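Workshop notebook, bench 2
Friday, March 10, 2023

Rack day! I have wanted to get to this since October, when we cleared out the shelves at Pevcombe and I kept tripping over the stack of sanding discs, jig plates and offcut panels that never had a home. Everything flat that we own ends up lying on its face in a pile, and the one you want is always at the bottom. So today I put the black dish rack on the bench and started treating it as shop storage.

I love this thing. It's a plain kitchen dish rack with thin metal rods standing in a row, and the slots between them are even all the way along, so a panel goes in upright and you can flip through the lot like records. I put the black cloth down first so the feet wouldn't mark the top, and set the shallow cardboard box right up against the rack for small stuff.
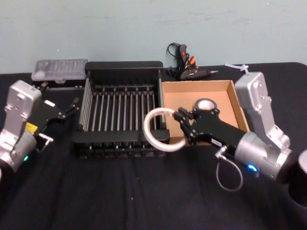 Page last changed: 10 March 2023, 16:41

Things I want to remember about the layout:

Box goes on the right of the rack, close up to it. I tried it at the front edge for a while and kept leaning on it. Tape lives in the box, flat, toward the back. A few hand tools can stay along the back of the bench but no more than that, or it turns into the Lukcombe bench again (you know who you are, and I include myself).

The white ring is a nice size for trying things out with. Still undecided whether rings belong in the box or hung over something. Flat in the box is easy but they'd slide under the tape roll. Hanging feels right, I just haven't found the hook yet. Ideas welcome, write them in the margin!

Panel sizes: the 191 mm jig plates are the ones I care about most, and I think they want the middle of the rack where they can lean on either side. The 70 mm squares are too short to be much fun, you have to fish for them with two fingers. I'd give those their own little box, same low walls. Low walls are great, by the way. You see what's in there without lifting anything, and a hand goes straight in.

Wall behind the bench is getting scuffed. Not a job for this week, but there's half a can of the Voicu paint somewhere and it might even be the same blue. 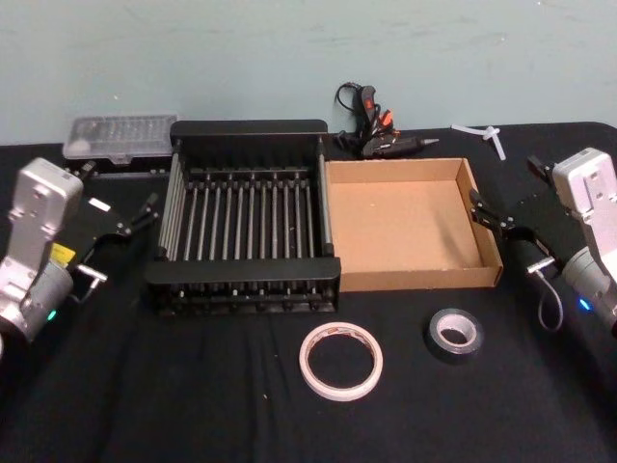

Photo: bench 2 notebook, Grostetden workshop

The cloth needs a lint roller before anything sticky goes near it. It does pick up every speck. I still prefer it to the bare top for sorting, small pale parts show up so well on black.

To do next:
- label the slots, pencil on masking tape first
- find a second shallow box for the squares
- go through the 94 panels on the Lukcombe shelf and pull out the warped ones before they come over
- hook for rings???

If the rack works out for the plates I'd like another one for bench 4, same kind, with the rods and the solid panels front and back. Please leave this one where it is over the weekend.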